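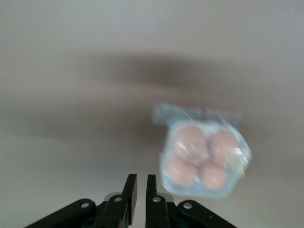
From: Ilona Halász
To: Surname origins list
Date: 30 June 2025
Subject: Re: Clemer -- occupational or place name?

Barnabás Kiss wrote:

> I have 117 entries for Clemer in the Dralville parish books and
> their indexes. My reading is that it is a spelling of Clement,
> with the final t lost in speech. Is there any case for a trade
> name? A cousin insists on "one who clems", meaning a plasterer
> or dauber.

Barnabás,

The loss of t after n is easy to accept. The change from n to r is the weak point, and I would want to see a form such as Clemen or Cleman in the same family before relying on it. Do the early baptisms have one? You gave totals but no spellings by decade.

On the trade name: the verb "clem" or "cleam", to smear or daub, is in the dialect dictionaries, and an agent noun in -er is regular. That makes it possible. It needs a bearer recorded in the trade, or at least a form with "le" in front of it.

Two cautions about the index. Roughly 20 of the entries I checked against the page scans are double counts, where a marriage was entered under both parishes. Also, the clerk who wrote up the later book makes his r and his final n almost alike -- compare his "Martin" and "Marter" on facing pages.

Dudás is a simpler case, from the other thread. It is the Hungarian word for a bagpiper, and the accent was dropped by the second generation in the Dralville books. I would file it as occupational.

I can send my transcript in August, after I have been through the burials.

Ilona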